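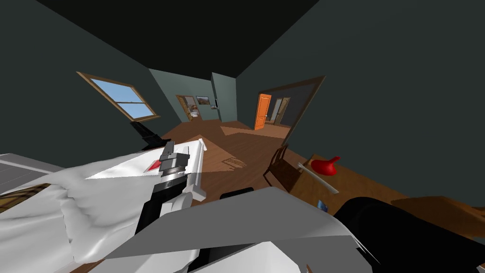 Notes pour l'intervention : « Compter, mentir, recommencer. La formule finale dans le conte oral »
Odette Besson, version du 03/09/2023, à relire à voix haute avant de partir

Ouverture (ne pas dépasser le temps, cette fois)

Bonjour. Remercier l'organisation, ne pas raconter le train.

Commencer par la fin, puisque c'est le sujet. Dire la formule de Liline sans prévenir : « J'ai mangé la croûte, le chien a eu la mie, et qui veut la suite n'a qu'à nourrir le chien. » Laisser un silence. Si quelqu'un rit, tant mieux. Si personne ne rit, enchaîner comme si c'était prévu.

Liline est le nom que tout le monde donnait à la conteuse dans la vallée. Elle en avait un autre pour l'état civil et ne répondait pas quand on l'employait. J'ai passé deux hivers à l'écouter dans sa cuisine, à Jollis, et j'ai mis longtemps à comprendre qu'elle me disait de m'en aller. La formule finale sert à cela : elle ferme le conte, elle rend la parole aux autres, et à l'occasion elle met l'ethnologue dehors.

Le corpus

1387 contes transcrits. Le dire une seule fois, le chiffre impressionne et il ne le mérite pas : il y a dedans beaucoup de doublons, et une recette de boudin que j'ai prise pour un récit jusqu'à la troisième relecture.

Sur cet ensemble, 380 enregistrements conservent une formule finale complète. Les autres s'arrêtent avant. Expliquer pourquoi : les collecteurs coupaient le magnétophone dès que le héros était marié. La bande coûtait cher, et l'on considérait que la suite était du remplissage. Toute une génération de folkloristes a donc soigneusement jeté ce que je suis venue étudier. Ne pas s'énerver ici. Boire.

Rappeler le projet Pludano, qui a numérisé les bandes. Citer le nom en entier, ils y tiennent, et moi je tiens à ce qu'ils numérisent le reste.

Trois fonctions, ou plutôt deux et demie

Première fonction, le démenti. Le conteur déclare qu'il a tout inventé, ou qu'il y était, ce qui revient au même. Exemple : « J'étais à la noce, on m'a donné un os, je l'ai encore en travers. » Insister sur l'os. L'os est la preuve, et la preuve est invisible, coincée dans la gorge du témoin. On ne fait guère mieux en matière de source primaire.

Deuxième fonction, la quête. On réclame à boire. La métaphore est transparente et je déconseille d'en chercher une autre. Un collègue a écrit quarante pages sur le vin comme figure de la transmission ; Liline, interrogée, a répondu qu'elle avait soif. Garder l'anecdote, ne pas nommer le collègue, vérifier du regard s'il est dans la salle.

La demie : la relance. Elle désigne le conteur suivant, quelquefois par un coup de coude qui ne s'entend pas sur la bande. J'en suis réduite à étudier des coups de coude que je suppose. Le reconnaître franchement, cela fait toujours bonne impression avant les questions.

Le rythme

Faire entendre l'extrait (si le son marche ; sinon, le dire moi-même, tant pis pour eux).

Points à signaler après l'écoute :
Le débit accélère nettement. Dans le conte, Liline prend son temps, elle décrit la soupe. Dans la formule, elle court.
La rime arrive alors qu'il n'y en avait pas une seule dans le récit. Mie, suivie, partie. Le vers se charge de verrouiller la porte.
La voix descend sur la dernière syllabe, sauf quand elle a l'intention de recommencer. Les habitués le savaient et ne se levaient pas.

Ne pas chanter. En janvier, j'ai chanté.

Le cas Ortuño

Les contes du hameau d'Ortuño posent un problème que je n'ai pas résolu, autant l'annoncer. Les formules y sont plus longues que certains contes. L'une d'elles comprend plus de 40 propositions, avec un âne, un notaire, la mort de l'âne, la succession de l'âne. Où finit la formule ? Où commence un autre conte ?

Ma position aujourd'hui : la tension narrative s'est déplacée. L'auditoire connaît le récit par cœur et personne ne s'inquiète pour la princesse. En revanche, on ignore comment le conteur va s'en sortir, et combien de temps il peut tenir avant de reprendre souffle. On écoute un homme chercher la sortie.

Objection prévisible : c'est une lecture moderne. Réponse : oui, j'en suis navrée, je suis née trop tard pour en faire une autre.

Si le temps manque, sauter le paragraphe sur le notaire. Le regretter en silence.

Pour finir

Revenir à la première formule, la redire plus vite, voix descendante sur « chien ». Ranger les feuilles pendant la dernière phrase.

Questions : répéter chaque question au micro. À la question sur l'écrit (il y en a toujours une), renvoyer à l'annexe. Penser à finir l'annexe.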